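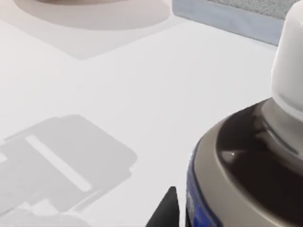
Renders: Jessie Drummond, Kostholm simulation set

4. Replaying the counter task with cast shadows

This section covers the shadow test used in the Kostholm study. The aim is to find out how far a trained policy depends on the shadows that the arms throw on the counter. You need a working Prorkia install (section 2) and the trained weights (section 3).

4.1 Load the scene

1. Start Prorkia and open the counter scene.
2. Set the light to "overhead, soft". Leave the strength at its default.
3. Load both arms and wait for the grippers to settle.
4. Open the overhead view. Check that the basket, the microwave and the glass-fronted appliance stand along the back of the counter. With a bottle in the right gripper, the shadows of both arms should fall across the front half. 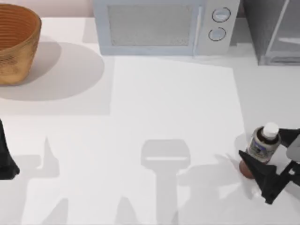 5. Save the scene state before you change anything else. The replay tool reads this file and will stop if it is missing.

Caution: do not move the basket by hand after saving. The stored grasp poses will no longer match.

4.2 Check the finger views

Each arm has its own close view, and the policy takes these together with the overhead view. Open them one at a time and look for the tip of the gripper finger at the lower edge.
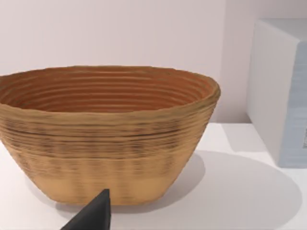 Shadow strength is the only setting that changes between runs. We replayed 400 episodes with shadows on and the same 400 with shadows off, using one seed file for both. Soft shadows are harder to judge than hard ones, so use a large object as your guide. The grey patch on the table to the right of the basket is a good one: it should be slightly darker close to the basket and have no hard edge. If the edge is sharp, go back to step 2.

Note: fine coil lines on the basket may look smeared in this view. Agnes MacRitchie tried a higher render size and the success rate did not change.

4.3 Run the replay

1. Set the episode count to 400 and the time limit to 15 seconds.
2. Run once with shadows on.
3. Compare the first overhead image with the one below. The central shadow should show a pale stripe across its top — if it does not, the gripper model is out of date. 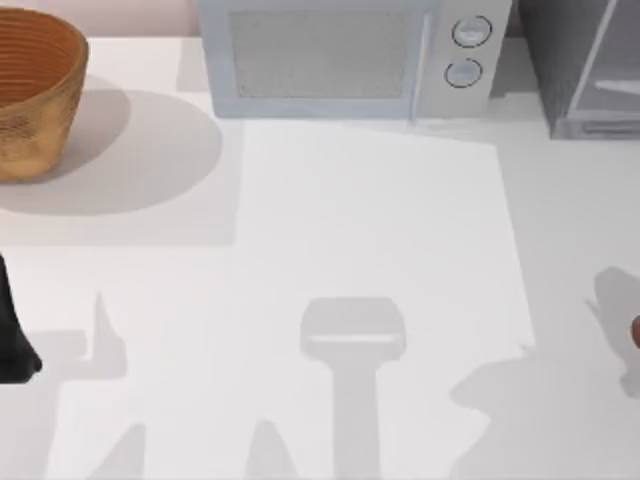 4. Turn shadows off and run again with the same seed file.
5. Copy both logs to the results folder.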